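Slatted wooden crates for a veg display: worth it, or just a nice look?
Asked by Nusrat Herath, 6/21/20
Tags: shop fittings, fruit and veg, storage

I run a small village shop in Petutley, mostly tins and newspapers, and we are adding a proper vegetable corner. A rep from Keltonier has been trying to sell me a tiered stand made up of slatted wooden crates. The range is called Lei and the set I was quoted for is £138, which would be fine if I believed a word of what came with it.

According to the leaflet, slatted wood "lets produce breathe" and things last up to 15 days longer. Longer than what? It doesn't say. Which produce? It doesn't say that either. I asked the rep whether that meant a lettuce or a turnip and he told me it was "across the range". I have kept turnips in a carrier bag for longer than some of my shelving has lasted, so I don't find this very convincing.

What I do have is a stand set up in the back room with stock in it, and I have been looking at it for a few days trying to decide whether it is any good. My first worry is the gaps. The base is nothing but slats with narrow gaps between them, and I can't see how that suits leafy stuff. 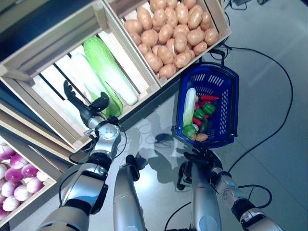 Chinese leaf in the middle crate, potatoes and onions on either side of it.

You can probably see my second worry too. Two cabbages in a crate of that size look like the last two on a Saturday afternoon, and I am not going to sell enough Chinese leaf in Petutley to fill it. If I heap it up to look generous I will be throwing most of it in the compost. I've seen people line the bottom with paper, or put something underneath to raise everything up. Doesn't that undo the whole point of the gaps I'd be paying for?

The third thing is potatoes and onions. My mother always said never to keep them together. The rep said that was an old wives' tale. My mother was right more often than most reps I have met, but I'd like to know whether a crate in between is enough, or whether they should be at opposite ends.

The upper part I have fewer quarrels with. Squash will sit happily on anything, as far as I know, and carrots look good in a slope. 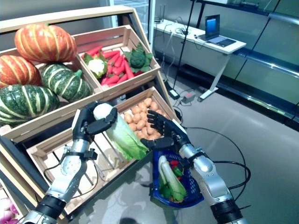
Squash and carrots on the tiers, bok choy and a few peppers in the blue basket.

But that is rather what bothers me. Pumpkins would look good on an upturned bucket. I want to know if the wood is doing anything, or if I am paying for a farmhouse look that my customers, who mostly have actual farms, will laugh at.

So: do the slats make any difference to how long things keep, does the potato and onion rule matter in a shop, and what do you do about crates that are too big for what you sell? Please don't just tell me they look lovely. I know they look lovely.

3 replies

Imtiaz Sarkar

They look lovely though! We have wooden ones and the customers always comment. Never had a problem. Just give them a wipe now and then and rotate your stock. I wouldn't overthink it. Also have you thought about chalkboards, they really set it off.

Selvaraj Munshi

I did nine years on a market stall and then four behind the counter of a greengrocer's, so this is from use and I can't show you any tests. Then again, it doesn't sound as if your rep can either. Ask him what was tested, at what temperature and against what. If he can't tell you, ignore the number. I would bet on it being one vegetable in one cold store, and the leaflet writer got hold of it.

Do slats help? A bit, with some things. Potatoes, onions and squash like air moving round them, and a solid tub with no holes will trap damp at the bottom, where you find the bad one by smell. Any container with holes will do the same job, though. Plastic trays with vents are cheaper, you can hose them down, and they don't give you splinters. Wood is pleasant to look at and it does soak up a little moisture, but that works against you as well, as a crate that has had a rotten onion in it goes on smelling of rotten onion.

For leaves your worry is the right one. Air moving past a cabbage dries it out. Chinese leaf is tougher than lettuce, and the outside leaves protect the rest, but by the second day on an open stand in a warm shop they'll be limp at the edges. You trim them off and it looks fresh again and slightly smaller. You can do that perhaps twice before people notice they are paying for a rather thin cabbage. Keep most of it in the chiller and put out only what you'll sell that morning. Bok choy is worse than Chinese leaf for this. It goes floppy while you are serving somebody. I wouldn't put it on a stand at all in June.

Lining the crate: yes, it blocks the gaps, and no, it doesn't matter for leaves, for the reason above. For potatoes I'd leave the slats bare so the soil drops through. Put something under there that you can lift out and empty, or you will be sweeping twice a day.

Potatoes and onions. Your mother has the better of this one, but it's a rule for the larder. The usual advice is that each makes the other go off sooner when they are shut up together for weeks. If you are selling a crateful in a few days out in an open room, I doubt you could measure it. A crate in between is plenty. What will spoil your potatoes far sooner is light. They go green, and you can't sell green ones, and shop lighting does it just as well as a window. Keep the bulk in paper sacks in the dark and top the crate up. Throw a bit of sacking over it at closing time. That one habit will save you more than any slats will.

On price, I can't say whether £138 is fair without knowing how thick the timber is. Pick up a corner of a loaded crate. If the joint moves, don't buy it.

Sabina Bandara

Agree with most of Selvaraj's answer, except that I would not be so quick to say put plastic out. I've worked with both. People do pick up more from a wooden crate, or at least they did in the shop I was in, though I admit the owner repainted the place in the same month so who knows.

For the size problem, go sideways. Put two slow sellers in one big crate with a bit of board down the middle. Or stand the cabbages on end, close together at the front, stalks down, and leave the back of the crate for a second row you may or may not need. Lying flat they take up a lot of room and still look sparse. A false bottom is fine too. Every shop does it, and an upside-down tray with holes in it still lets the air through.

Be careful with weight on the upper tiers. We had a stand from Aredis (not the make you're looking at) and the big squash went at the top as that was how the catalogue showed it. Somebody leaned in for a small one behind and the whole row shifted. After that the heavy ones lived at the bottom and the top had peppers in. It looked less like the catalogue and I slept better.

Does your quote include delivery, by the way? Ours didn't and they kept very quiet about it.

Nusrat Herath (original poster)

Thank you, Selvaraj and Sabina. Imtiaz, I do have a chalkboard, it says NO DOGS.

I went back to the rep and asked what had been tested. He said he would find out. He also told me, when I hadn't asked, that 800 shops stock the range, and I don't see how that helps my lettuce. Shafiq Fakir, who has the garage next door and no interest in vegetables, pushed at the corner joints for me and thinks they are sound enough. I'll take his word on joints.
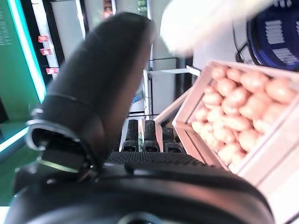

Light is the part I hadn't given any thought to, and I feel a bit silly about it, having spent so long fretting about gaps. I had assumed a full crate was a good crate. But potatoes packed in as closely as that, right across the crate, means hardly a slat to be seen between them, so whatever air is meant to be coming up from below isn't doing much for the ones on top, and it's the ones on top that sit under the light all day. So I'll fill it about half as deep and keep the rest in sacks. The sacking at night is easily done.

Onions can stay where they are with the cabbages between. I'll tell my mother she won on a technicality.

The bok choy is going in the chiller. The pumpkins are coming down to floor level, though I am still not sure about having them where small children can kick them. If anyone has a better place for a heavy squash in a narrow shop I would like to hear it.

As for buying the set, I have offered him less than the quote, delivery included, with the leaflet left out of it. No, the delivery wasn't in the price, Sabina. He had kept very quiet about it.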